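Section 3. Pads, jaw travel and first picks

By now your Jestura gripper should be bolted together and opening smoothly in the hand. If it isn't, go back to section 2 and sort the linkage out first, as I once tried to do both jobs together and ended up hunting for a screw under the fridge.

1. Slide a pad onto the inner face of each finger, textured side inwards. Mine are cut from a Fagerlund rubber sheet.

2. Put in the screws, two to a finger, and only nip them up for now.

3. Close the jaws gently so the pads line themselves up, then tighten properly. 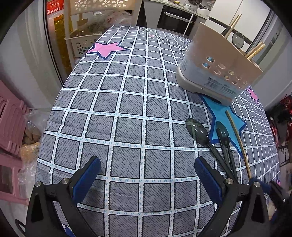
Doesn't the rubber creep if you tighten it in one go, a reader asked after the March version, and wouldn't it be better to leave it overnight and do it again? Yes, and I do that now! A quarter turn the next day is plenty.

CAUTION: keep your fingertips out of the linkage while you're testing. It pinches.

4. Open the jaws as far as they'll go and check that both sides stop at the same point. If one lags, loosen its pivot a touch — not the pad screws.

5. Hold the gripper over the table, jaws wide, and practise lining up on something long and thin before you try to grab it. A single chopstick is good and mean. 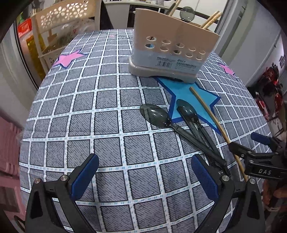 Jestura build guide — page 3

6. Read the jaw position on the Valtico encoder. Fully open, mine gives 2,495 and fully closed 1,055. Write yours down, you'll want both in section 4.

NOTE: if the closed figure wanders each time, the pad is probably catching. Trim the tip and start again from step 3.

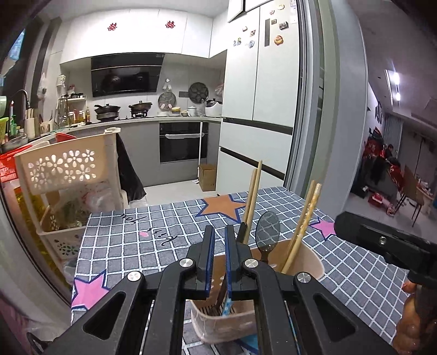

Approach height is where most of my early goes went wrong. I came in far too low and shoved everything along the table. Practise upright things next, with the chopsticks standing in their holder and the jaws pointing at it from just in front, and have a spoon in there too so you've something to steer round. Go slowly and close on one stick only.

7. Once that feels easy, lay a few long-handled things flat and let the handles cross.
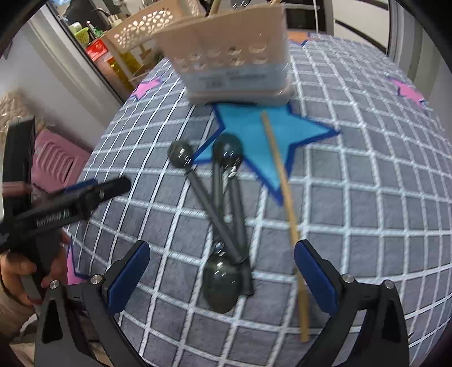

8. Lift whatever is on top first, holding it near the middle of the handle. Crossed handles like to drag their neighbours along, so raise it straight up before you move sideways.

9. Repeat with your other hand. Roughly 2 goes in 3 is good enough to carry on.

Contact: the Bastska workshop desk | © Jestura build guide, revised Sun 24 November | Back to top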